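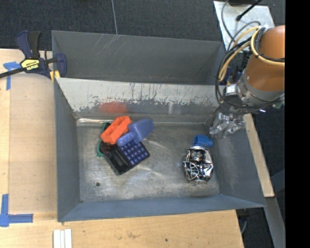

Morsy bin-picking set: gripper comparison, fixed camera

Maintained by Dalia Tazi and Onni Hirvonen. Controller notes by Reda Helmy.

Summary

Pick attempts from one metal bin by one arm, recorded to compare two grippers under the same controller. Each gripper has 400 attempts, in 19 sessions. The camera and bin position were not changed between grippers.

Objects

Mixed household and office items with no fixed poses. A typical load has rigid plastic pieces, a desktop calculator and a crumpled beverage can. Items may overlap or touch. Labels use the object's general type only (can, scoop, calculator, block), so two different blocks share a label.

Bin

Gray sheet metal, sloping sides, split by a slanted panel. Only the wider front compartment is loaded. The floor is worn and reflective. Bright strips and colored reflections on the panel are left in and are not masked. The bin is clamped to a plywood table; blue tape on the tabletop marks the reference position used for calibration.

Grippers

trokia: parallel jaw, metal fingers, stroke 90 mm
clorkach: suction, single cup

Both mount on the same wrist collar. Tool offsets are stored per session in tool.yaml – do not reuse them across sessions.

Record layout

before.png – camera image with the arm at its wait pose
after.png – same, after the attempt
pick.json – target pixel, approach angle, gripper width or vacuum reading
result – 0 or 1, set by hand

Known issues

Depth is missing on the shiny parts of the bin floor. Fill it or drop it; the baseline drops it.
The arm and its cables cover the back right corner in the wait pose. Targets there were skipped by the planner, so the corner is underrepresented for both grippers.
In 48 clorkach attempts the vacuum reading is null. The result label is still valid.

Changes

v2: relabeled dropped picks as 0. Ghizlane Samir checked the labels.
v1: first release, January.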